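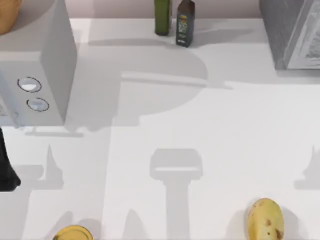
Vale a pena montar uma bancada de cozinha só para o clube de robótica?

Depende do que os alunos vão fazer nela. Para aprender a pegar, deslocar e pousar objetos, chega um tampo liso, bem iluminado e com o centro desimpedido, e isso existe em quase todas as casas. Comprar mobiliário próprio antes de o projeto durar um período inteiro é dinheiro mal gasto.

Início | Cozinha | Oficina | Arrumação | Escola e clubes | Arquivo | Contactos

Bancada de cozinha para projetos de alunos: o que serve e o que dispensava

15/2/25
400 partilhas · 23 comentários

O clube da escola Bresum decidiu este ano que o projeto dos mais velhos seria «arrumar a cozinha». Dois braços, uma bancada, frutas e garrafas. Quando me pediram ajuda com a parte doméstica do assunto – que tampo usar, o que pôr em cima, como se limpa aquilo no fim – respondi que sim e avisei logo que não acredito em robôs de cozinha. Continuo sem acreditar. O que se segue são apontamentos para quem tenha um clube parecido em mãos, ou um filho que queira ocupar a bancada ao sábado.

Primeiro o simulador, depois a loiça

Foi a única regra que defendi sem reservas. No computador a fruta não apodrece e o azeite não escorre para trás do fogão. A bancada simulada dos alunos tem o que tem uma cozinha: aparelhos nos cantos, um par de garrafas contra a parede, fruta à beira, e bastante tampo branco livre no meio. É uma boa arrumação e eu copiava-a para a bancada verdadeira sem mudar muito.

Desconfio, no entanto, do entusiasmo com que se fala do simulador. Um tampo desenhado não tem migalhas nem a junta de silicone levantada junto ao lava-loiça. Uma tarefa que resulta no ecrã ainda não resultou em lado nenhum. Peçam aos alunos que escrevam, antes de passarem à bancada real, o que esperam que corra mal. A nossa lista encheu uma folha e faltava-lhe a humidade.

O tampo

Branco e baço, se puderem escolher. O brilho engana as câmaras e engana também quem está a olhar. Se o tampo lá de casa for de pedra polida, estendam por cima uma placa lisa e prendam-na com grampos nos dois cantos de trás. Toalhas de plástico, nem pensar: enrugam ao primeiro toque e a pinça apanha a ruga em vez da fruta.

Li num folheto da Cakatwood que a placa deles «dispensa preparação». Dispensou tão pouco que passámos uma tarde a tirar a película protetora com um secador de cabelo. A placa é boa, o folheto é que mente.

Meçam o tampo antes de o desenhar no simulador e meçam-no outra vez depois. O nosso tem 1.230 milímetros de comprimento e alguém o tinha arredondado para baixo, o que explicou duas semanas de garrafas pousadas no sítio errado.

Luz e sombras

Aqui aprendi alguma coisa, confesso. Vista de cima, a bancada simulada enche-se de sombras cinzentas compridas, com o feitio das pinças, mesmo quando os braços não aparecem. Na cozinha verdadeira passa-se o mesmo com o candeeiro por cima da mesa, e os alunos perdiam muito tempo a culpar o programa.

O que fizemos:

– apagar o candeeiro do teto e usar 2 candeeiros de secretária, um de cada lado, virados para a parede clara;
– fechar o estore, mesmo em dias cinzentos, pois a luz muda do princípio para o fim da sessão;
– marcar a posição dos candeeiros com fita de pintor e não deixar ninguém «só ajeitar um bocadinho».

As sombras não desapareceram. Ficaram mais fracas e sempre no mesmo lugar, e com isso já se trabalha. A Baltow vende um painel de luz para este fim e um dos pais quis comprá-lo. Pelo preço, prefiro a fita de pintor.

Fruta

A fruta é barata, come-se no fim e tem formas que obrigam a pensar. Uma peça redonda rebola; uma oval deitada tem dois lados por onde se pode pegar mal. Recomendo uma de cada, e deixo alguns cuidados.

Lavem e sequem a fruta antes da sessão. A cera de alguns limões deixa uma película nas borrachas da pinça, que se tira com um pano e água morna com uma gota de detergente. Álcool não, resseca a borracha.

Aceitem fruta com manchas. No clube discutiu-se se era preciso escolher peças perfeitas e eu achei a discussão absurda. Se o sistema só conhece pera de catálogo, não conhece pera.

Fruta madura demais fica de fora. Uma manga mole apertada com força a mais dá vinte minutos de limpeza, e o sumo entra por onde não devia.

Não a deixem mesmo na borda do tampo enquanto estão a afinar movimentos. Podem aproximá-la mais tarde.

Garrafas

Cheias, nunca. Vazias também não, tombam com um sopro. Ponham areia seca até um terço, tapem bem e colem a tampa com fita. Conservem o rótulo numa e tirem-no noutra, para os alunos verem a diferença que faz. Para tirar o rótulo: água quente, bicarbonato, meia hora de molho, e o resto da cola sai com óleo alimentar e um pano velho.

O vidro verde é o mais teimoso para as câmaras e o vidro escuro o segundo. Se alguém do clube se estiver a gabar de que «já funciona», mudem-lhe as garrafas de lugar uma com a outra e esperem.

Enquanto os braços estiverem a ser afinados, troquem o vidro por plástico. Houve quem achasse excesso de zelo.

Aparelhos na bancada

Deixem-nos lá, encostados aos cantos, desligados da tomada e com o cabo enrolado e preso atrás. Servem de obstáculo e é bom que haja obstáculos. Botões rodados por acidente são um clássico, e eu não queria saber de um forno ligado por um aluno do nono ano que estava a olhar para o portátil. Retirem os botões que saírem à mão e guardem-nos num frasco com tampa.

Inox: limpem no sentido do escovado com pano húmido e sequem logo. As dedadas num aparelho metálico veem-se mais nas gravações do que a olho nu, não sei por que razão.

Limpeza no fim

Primeiro desligar tudo, depois recolher os objetos, e só então o pano. Parece óbvio e foi a ordem que mais vezes vi trocada. Não borrifem nada diretamente para cima do equipamento. Pano pouco húmido no tampo, pincel seco nas articulações, e as borrachas da pinça à parte.

O saco de areia fica na oficina. Explico: alguém o guardou na despensa.

O que continuo a pôr em causa

O concurso da Sayegh, em julho, dá pontos pelo tempo. Quem arrumar a bancada mais depressa ganha. Percebo que seja vistoso, mas uma cozinha não se arruma contra o relógio, e os alunos começaram a cortar no que interessa: deixaram de verificar se a garrafa ficou direita, largam a fruta de mais alto. Perguntei à organização se havia penalização para fruta pisada. Responderam que o regulamento estava em revisão.

Também não vejo, por enquanto, um único gesto que o meu pano não faça melhor. O que vejo são alunos que nunca tinham medido um tampo e agora medem, e que discutem luz e atrito ao lanche. Se me perguntarem se isso precisa de braços robóticos, respondo que talvez bastasse uma aula de cozinha. A direção do clube não concorda comigo e tem o direito.

Material que ficou na lista do segundo período: fita de pintor, grampos, areia seca, dois panos de microfibra, bicarbonato, pincel macio, frasco para os botões. A placa da Cakatwood só se o tampo for brilhante.

Guardado em: Escola e clubes, Oficina

Comentários

maedebresum
Obrigada pelo truque da areia, andávamos com água lá dentro e já se adivinha o que aconteceu ao tapete. Quanto ao concurso, o meu filho diz que a pontuação por tempo vale menos do que aqui se dá a entender. Convinha confirmar.

oficina_do_fundo
A fita de pintor deixa cola se ficar mais de uma semana ao sol. Trocar todas as sessões ou usar lápis de cera no tampo, que sai com borracha branca.

limao.e.sal
Discordo do branco. Na nossa escola usamos um tampo cinzento claro e temos menos problemas com o brilho. O branco baço é difícil de encontrar e, ao fim de um mês, está tudo amarelo da curcuma.

Resposta do autor
Curcuma num clube de robótica é azar vosso. Mas experimento o cinzento, se alguém me emprestar uma placa.

prof_de_tarde
Com os meus alunos, o simulador serviu sobretudo para adiar a ida à bancada. Este ano pus um limite: duas sessões no computador e depois fruta a sério. Estragámos bastante fruta.

visitante
Alguém sabe se o painel da Baltow aquece muito? A cozinha onde trabalhamos é pequena.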